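Handheld grippers, thin packets, and which fingers to print
Board: End effectors and fingers
8 replies

bogdan_b
Long post, sorry in advance. I've been comparing two sets of fingers for our handheld grippers and I'd like some opinions before I print any more of them. We do packet handling, mainly little paper sachets and wrapped things out of a dispenser, and my whole problem is that a sachet has almost no thickness when you catch it wrong. Catch it across the middle and it folds up. Catch it by the corner and it swings all over the place.

Set A is the Andent pattern, plain blocky fingers with flat inner faces. Set B is the Skotance pattern, which is narrower with a soft pad glued on. Same handles, same trigger feel, same person squeezing (me). The dispenser is the kind with a drawer you pull out at the bottom, and the sachets in it never lie the same way twice, so it's a pretty fair torture test!
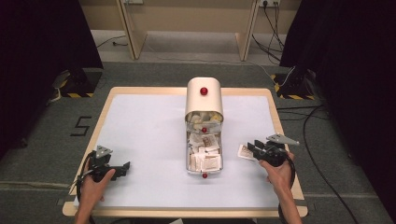 Kozłowski workshop, October

The flat fingers hold a packet fine once it's between them. Getting it between them is where I lose time. In the drawer the sachets overlap, so I either push the top one down into the rest or I pick up two. With Set B the pad grabs the top one sooner, but then it doesn't want to let go, and I end up shaking my wrist like I've got tape stuck to me.

I did 200 picks with each set. Flat fingers got a single clean sachet on 90 percent of them. Padded ones got 90 percent too, which annoyed me more than a bad result would have. I was expecting to come on here with a winner.

So what would you run? I've got to settle on one before we do the long session.

pluvusau_mike
Flat ones, every time. Pads get dusty from paper and then your numbers drift, and you won't notice till you're halfway through the long session. We went through this at Pluvusau with tea bags. First hour was beautiful. By the afternoon the pads were gray and we were wiping them between every bin.

Also if both came out the same, pick the one with fewer parts. You can't peel a pad off a finger that doesn't have one.

tangled_again
Going to disagree with Mike a bit. Same success rate doesn't mean same failures. Bogdan, did you write down HOW they missed? A double pick and a dropped pick are totally different problems if somebody's going to train anything on this later. Doubles are the nasty ones, because the motion looks perfect and the result is wrong.

I'd take the padded ones with a harder pad before I went back to bare plastic. Slippery paper on flat plastic gives me hives.

bogdan_b
@tangled_again I wrote down misses for the flat set and then got lazy for the padded one. I know, I know. From memory the flat set was mostly doubles and the padded set was mostly "won't release," which I counted as a miss if it took me more than one try to put the thing down. Maybe that's too strict?

@pluvusau_mike how often were you wiping? I haven't seen any drift yet but I also haven't gone very long with them.

pluvusau_mike
Every bin by the end. Started at every third one. And no, I don't think it's too strict. If you have to shake it, it's a miss.

servo_aunt
Can we see the flat fingers from the wrist camera? Half of these arguments go away when you look at how much of the finger you can even see at the moment you close. I had a set that grabbed beautifully and the camera was basically staring at the back of them the whole time, so the recordings were junk.

bogdan_b
Good call. Jaws open over the bare white top, nothing in them, so you can judge the view. 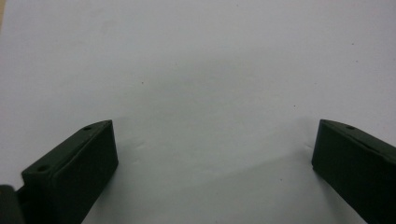
Flat-faced fingers, open, seen from the gripper's own camera.

The tips come up far enough that I can see both of them and there's a big gap to look through. I like that the ends are squared off too, it gives me an edge to aim with. The little holes are on the sloped part so they stay out of the way of the packet. What I don't love is how dark the fingers are. Against white it's great, but over a dark bin I bet the tips just vanish.

servo_aunt
Oh that's a nice view, I'd be happy with that. Both tips, and at the same height, so you can line up on a sachet without guessing. I'd paint a thin stripe on each tip for the dark bins and call it done. Paint marker, let it dry overnight, don't use the shiny kind.

And honest question for the pad people: where does your pad end up in this view? On mine it hid the contact edge completely.

tangled_again
Mine hides it a little, not completely. Depends how thick you go. But okay, I see why you'd like that view. I still think you're giving up grip, Bogdan. Look at the chamfer, that's a lot of plastic doing nothing for you. If you brought the tip down to a thinner wedge you could slide under the top sachet and your doubles would drop. No pad needed, so Mike can relax.

pluvusau_mike
I am relaxed. A wedge is fine by me as long as it's not so thin it tears the paper. Ask me how many sachets of sugar I've swept off a floor.

bogdan_b
Okay, here's where I am. Sticking with flat faces for now, with a stripe on the tips. I'm going to print one pair with a thinner wedge and run another 200 from the same drawer, and this time I'll write down every miss by type (yes, for both sets, I'll redo the padded one too). If the wedge cuts the doubles and doesn't rip anything, that's what goes on for the long session, which is up to 1000 picks, so I really don't want to be wiping pads through it.

One thing I forgot to mention - the cables. With a gripper in each hand I keep turning my wrist to get the corner sachets and the right cable starts pulling back at me. Does anybody clip theirs to the forearm, or do you let it hang?

servo_aunt
Elastic strap just below the elbow, with a loose loop between there and the handle. Don't clip at the wrist, it fights you worse than no clip at all.

tangled_again
I let mine hang, but look at my username.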